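The claim that deeper bins improve household sorting goes back to a 1999 pamphlet by Gounder, and it has been repeated far more often than tested. We found two trials that compared depths directly. Neither reported who emptied the bins.
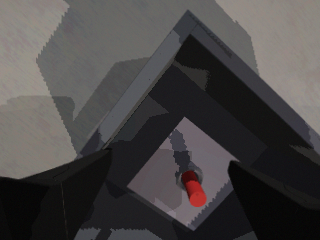 **Figure 2.** Dark square bin, seen from above.

Macapagal's Stinberg survey is usually cited in support. It ran for nine weeks, ended in May, and relied on residents grading their own sorting. We doubt that such grades mean much. 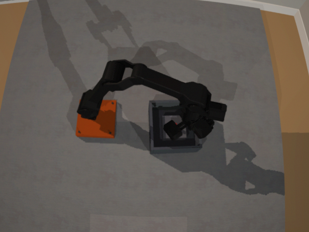

### 2.2 Collection intervals

The Flornance data are little better. Pickup there moved to every 11 days midway through, so any effect of depth is mixed with an effect of schedule.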